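Home | Features | Business | Food | Archive | Subscribe

The Towel Business

6 min read

Kedir Tufa bought his first commercial washer in 2000, secondhand, from a motel that was closing. It took 200 pounds of wet cotton and shook the floor so badly that the dentist next door complained. He ran it for three years in a rented unit on the edge of Plirndale, washing towels for two gyms and a barber.

Today his company, Adugna Linen, washes for hotels, salons, clinics and a public pool. Most of the people who dry their hands on its towels have never heard of it. Tufa likes it that way. When a hotel guest thinks about the laundry, he says, it is usually to complain.

Linen rental is an old trade with simple terms. The customer does not own the towels. A driver drops off clean ones, picks up the used ones, and the customer pays by the piece. The laundry carries the cost of everything that goes missing or wears out. For most plants that cost is the difference between a good year and a bad one.
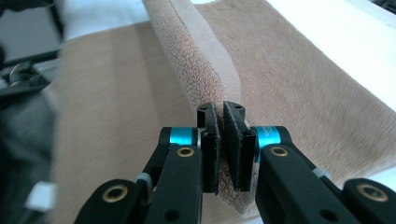 Towels leave the system in many ways. Hotel guests pack them. Salon staff use them to wipe up hair dye, and kitchen workers grab them when they run out of rags. Some go home in gym bags and come back months later smelling of a stranger's detergent. Desta Weldu, who keeps the stock records at Adugna, used to charge customers for every missing piece. She stopped after losing a hotel account over the bill for a single summer. Now each contract has a loss allowance written into it, and she only calls when a customer goes over.

"You have to be able to have the conversation and keep the account," she says. "Some people get very angry about a towel."

Wear is harder to put on a bill. Cotton loses a little of itself every time it goes through the dryer, and the lint screens have to be cleaned all day long. Hems usually go first. A towel with a frayed hem is still a good towel, so Adugna has a sewing bench where edges are cut back and stitched again. A towel can go through the bench twice before it is too small for a hotel and gets moved down to gym stock. After gym stock it is sold by weight as wiping cloth.

White is still what most hotels ask for, because it can be bleached and it looks clean. Salons want black or brown. Tufa spent years trying to talk customers into beige, which hides makeup stains and needs less bleach. Clerkell, a small hotel group with four properties, finally agreed to a trial in its guest bathrooms. The housekeeping manager, Imani Mfinanga, was against it.

"I thought they would look dirty before anybody touched them," she says. "The first week I had the front desk keep a list of comments. There were three. One was a compliment."

Clerkell kept the beige. Mfinanga still insists on white for bath mats.

Water is the other large cost. The plant recovers rinse water from one load and uses it for the first wash of the next. Kidus Alemayehu, the plant engineer, put the tanks in himself over one August, when the local schools are out and the pool contract takes up most of the day shift. He worked nights. The tanks paid for themselves faster than he had told Tufa they would, and Tufa has since approved a heat exchanger for the drain line.

The finishing room is quieter than the wash floor. Large pieces are fed and folded by two people, and hand towels go to a row of tables along the back wall. New hires start there. They learn to check both sides of a towel as they fold it and to throw the doubtful ones into a bin for Weldu to look at. Her rule is that a stain you have to search for is not a stain. 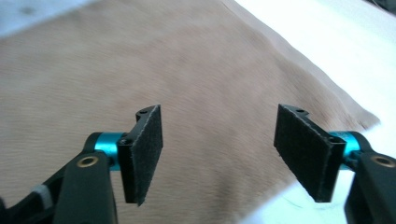

Tan material spread out flat, with a gripper held open over it.

Competition has changed since Tufa started. Dinesh Kamath, whose firm Saka Textile Supply sells towels to laundries in the region, says many of his older customers have been bought by larger groups or have closed when the owner retired. The ones that are left buy heavier cloth than they used to and expect it to last longer.

"They ask me about the hem before they ask me the price," Kamath says.

Tufa has had offers. He turned down the last one in the spring, partly over the price and partly because the buyer planned to move the work to a bigger plant out of town. The routes would have stayed and the wash floor would have closed. He has a lease that runs several more years and a new washer on order. The dentist next door moved out long ago, and Adugna took over the unit for clean storage.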